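The Fault in Cell 3

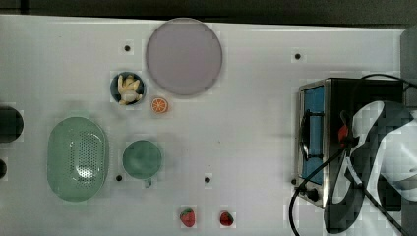 The technician reached the Clitcombe site on 5 Apr 2023 with a torque wrench, a laptop and a work order that gave the fault as "drift." Cell 3 had passed its homing check that morning and failed it at noon. The arm had been set up in August by a contractor from Tshabalala, whose commissioning sheet was still in the cabinet, folded into quarters. The technician read it standing up. Then the technician looked over the table: the toaster oven on the right with its blue door window, the banana in its navy bowl, the mint-green colander, two toy strawberries near the edge. The sleeve on the arm had a black-and-white pattern and covered the joints the work order was concerned with. It would have to come off.

The first rule at Marnitell was to measure before touching. The technician ran the reference move three times and wrote down the error after each run. The values grew. A loose encoder would have scattered them. These went one way, by nearly the same step, and that suggested something mechanical giving a little on every cycle.

The cell was put into lockout. The technician hung the tag, tried the start button, got no response, and entered the time in the log. The sleeve was held by a zipper and two straps. Under it the cable bundle had been tied to the forearm with more slack on one side than the other. The sheet called for the opposite arrangement. The technician took a picture of the ties, cut them and laid them in a tray.

The base bolts were next. The sheet gave 50 newton meters. The first bolt clicked at once. The second clicked at once. The third turned before it clicked — not far, but a bolt that has been set properly does not turn. The technician backed it out and looked at the threads. They were clean. There was no trace of the locking compound listed on line 48 of the sheet, although the line had been initialed.

The technician considered the initials for a while. They were neat. Every line on the page carried the same ones, at the same slant, in the same ink, down to line 135, where the contractor had certified that the cell was ready for use.

The technician cleaned the hole, applied compound, set the bolt and marked the head with a stripe of paint. Then the others were taken out, one at a time, and treated the same way. None of them had compound either. The cable bundle was tied again with the slack where the sheet wanted it. The sleeve went back on.

With the lockout cleared, the arm went to home. The technician ran the reference move until the log page was full. The error stayed flat.

There was a box on the work order for cause. The technician wrote "fastener, base, no compound" and stopped. Cells 1 and 2 stood farther down the room, both running, both within limits. Their sheets were in the same cabinet — the Zikel forms with the gray border. The technician took them out and unfolded them on the floor. The initials were the same.

The technician opened two more work orders, entered "drift" in both, and went to get the lockout tags.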